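Virton Institute
Facilities / Simulation / Gallery

Setting Up and Maintaining the Kallel Two-Arm Cell

The Kallel cell is the institute's simulated household workspace. It consists of one two-arm robot model, one furnished home, and the configuration files that connect them. The cell is used by the manipulation group and by visiting students, and it is kept in service by the Simulation Support Office under Felista Mutiso. This gallery accompanies the office's notes on how the cell is prepared for use, how it is inspected, and how faults in it are corrected. It was last revised on 28th June.

Users often assume that a simulated machine needs no upkeep. The service log for the cell suggests otherwise. Joint offsets are changed for an experiment and left in place. Collision shapes fall out of step with the visible parts after an update. An object is scaled for one study and then saved into the shared home by mistake. The work of the office consists largely of finding such changes and restoring the approved values, and of recording those that ought to be kept.

Preparing the cell

A session begins with a clean load of the home, followed by the robot. The two are loaded separately so that a fault in one can be told apart from a fault in the other. The operator opens the home with physics paused, confirms that the version number agrees with the entry in the log, and then brings in the robot at its parking pose. Physics is released only when the robot's base is reported as resting on the floor.
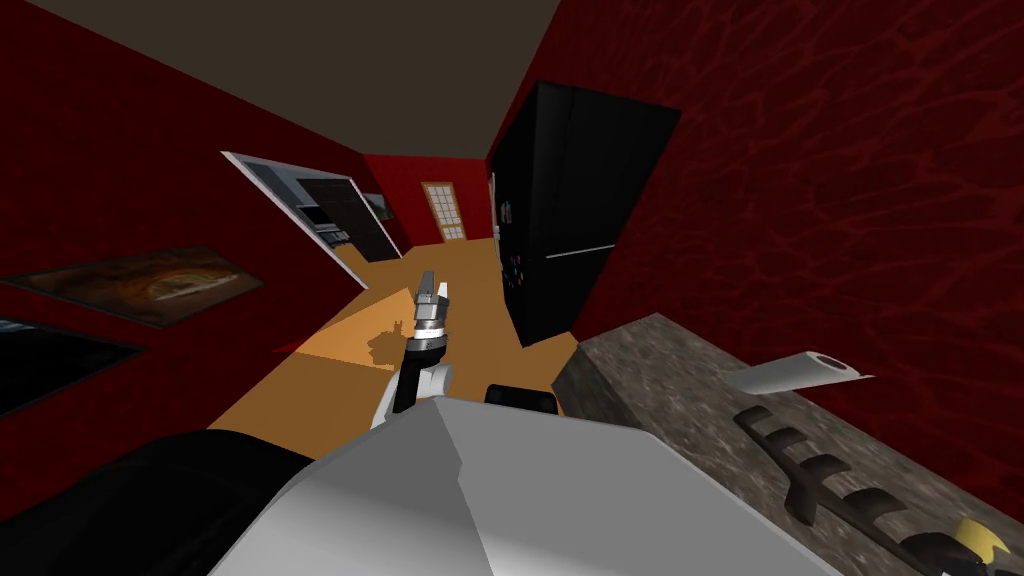 Once physics is running, the operator waits 10 seconds of simulated time before sending any command. Small movements of the joints during this period are recorded. A joint that drifts while holding position usually points to a gain that has been altered, and the gain file should be compared with the approved copy before the controller itself is suspected. In the past year most reports of a "weak" arm were resolved at this step.

The arms are then exercised one at a time, beginning with the left. Each joint is moved a short distance in both directions and returned to its starting angle. The operator compares the commanded and reported values and enters the larger of the two differences. Both arms are never moved together during this check, as a coupling fault between them is easily hidden when they follow the same pattern.

Krum Zupan, who wrote the current version of the procedure, asks that operators complete the arm check in full even when the cell was used earlier the same day. Configuration files are shared across 11 workstations, and a change saved at one of them is picked up by the others at the next load.

Checking the collision shapes

Every visible part of the robot has a second, simpler shape behind it which the physics engine uses to detect contact. The two are stored in different files. When a visible part is replaced, the contact shape does not change with it, and the robot may then appear to touch a surface that it has not reached, or stop short of one for no visible reason.

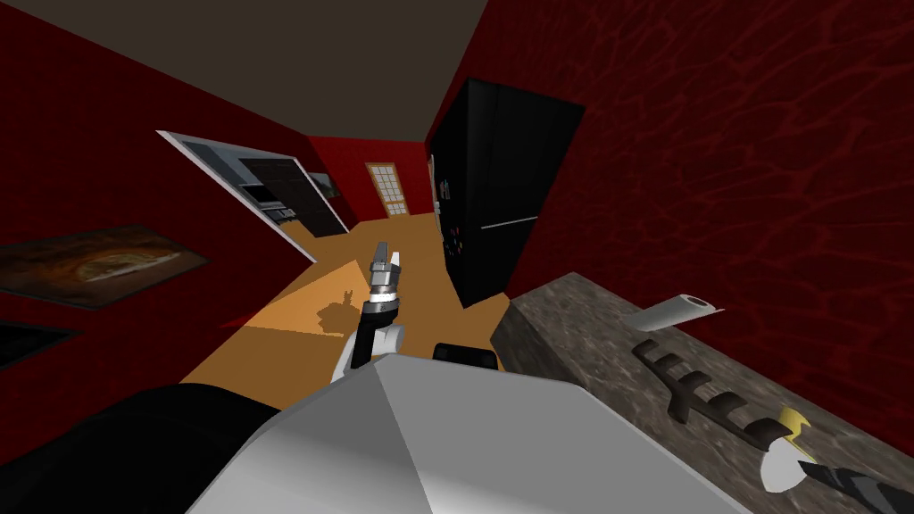 The check is carried out with the contact display switched on. The operator brings the closed gripper down slowly to a flat, fixed surface and notes the height at which contact is first reported. The arm is withdrawn and the movement repeated from a second direction. If the two heights disagree by more than the tolerance printed on the service sheet, the contact shape for the fingers is rebuilt from the approved source and the check is begun again.

Furniture and fixed surfaces are examined in the same way, though less often. Countertops, door frames, and the corners of large appliances receive the most attention, being the places where an arm is most likely to meet an obstacle during ordinary work. Walls are sampled at a few points only. The office does not rebuild furniture shapes between scheduled reviews unless a user has reported a fault and the fault has been reproduced by a second person.

Users who report a contact fault are asked to supply the following:

The version number of the home
The joint angles at the moment of the fault
The name of the part that reported contact, or failed to report it
A saved state from shortly before the event, where one exists

Reports without a saved state are accepted but take longer to resolve.

Inspecting the grippers

The grippers are the most frequently serviced parts of the model. They have more users than any other component, and several research projects keep their own settings for finger force and travel. Those settings belong in project files. They are nevertheless found from time to time in the shared configuration, where they affect everyone.

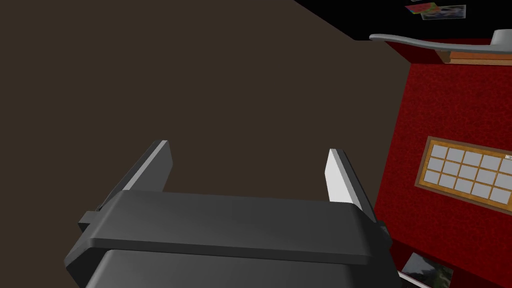 Gripper inspection starts with the travel limits. The fingers are opened to the stated maximum, closed to the stated minimum, and opened again, and the reported width is read at each stop. The process is repeated 3 times. A reading that changes from one cycle to the next is treated as a fault even if every individual value lies within tolerance. The operator then moves to a close view from behind the gripper body. With the fingers apart, their pale inner faces stand out clearly against the darker outer bodies and the plain brown surface beyond, and the gap between them can be followed from the crossbar to the tips. A finger that has been attached at the wrong offset is quickly noticed from this position. The finding is entered in the log beside the width readings, together with the initials of the operator.

Friction is tested last. The standard procedure uses a plain block held for the period given on the service sheet, first with the arm still and then with the wrist turning slowly. Should the block slip, the operator checks the surface values of the block before those of the fingers. The fingers are adjusted only with the agreement of the support office.

Correcting a fault

Faults are handled in a fixed order. The operator reloads the cell from the approved copy and attempts to reproduce the behavior. If it does not return, the fault lies in a local change, and the local files are compared line by line with the approved ones. If it does return, the cell is withdrawn from general use and a notice is posted on the facility page. No repair is made on a shared workstation. The cell is copied to the Hastden test server, corrected there, and returned to service after a second operator has run the full set of checks.

Temporary corrections are discouraged. One such correction, made last December to compensate for a wrist offset, remained in the files after the offset itself had been put right, and two sets of measurements had to be repeated. Each temporary entry now carries an expiry date and a named owner. Entries past their date are removed at the next review.

The Rotich log, named after the project under which it was first set up, holds 990 entries at present. It may be searched by part, by version, and by operator. Staff and registered visitors may read it without special permission. New entries may be made only by persons who have completed the operator briefing.

Checking both arms with objects present

When the robot and the empty checks are satisfactory, the operator proceeds to a set of loose objects. The purpose at this stage is to confirm that the objects rest in a stable manner, that both arms can be held at different heights without disturbing one another, and that reported positions agree with what is displayed. Items that tremble, sink, or creep across a surface are removed and examined separately. Small thin pieces in a heap deserve particular patience, since they generate many contacts at once and can slow the simulation considerably.

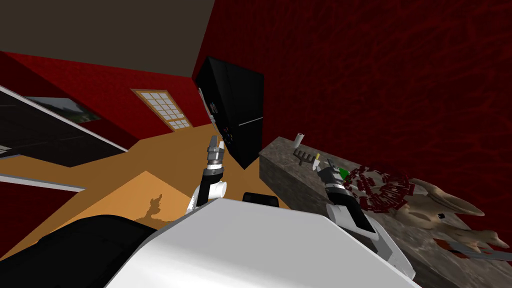

Right gripper over the stone countertop, between the gray rack and the pile of red pieces. The left gripper is raised over the floor.

The object check is entered as complete when the loose items have come to rest and the contact count has remained steady for the period stated on the service sheet. Operators should avoid nudging an object into place with the gripper during this step. If its starting position is unsuitable, the position is corrected in the layout file and the home is loaded again.

Closing the cell

At the end of a session the arms are returned to the parking pose, the grippers are opened, and physics is paused before the files are closed. Project settings are saved to the project folder. The operator then runs the comparison tool, which lists any difference between the shared configuration and the approved copy. An empty list is recorded as such. A list with entries is sent to the support office without alteration, even where the operator is certain of the cause.

Full reviews of the cell take place twice a year. Users wishing to propose a new object, a change to the home, or a different gripper model should write to Felista Mutiso before the review opens. Proposals should state the intended use and the period for which the change is needed. Questions on the procedure itself may be addressed to Krum Zupan.

Related pages: Operator briefing. Service sheets. Rotich log. Hastden test server access.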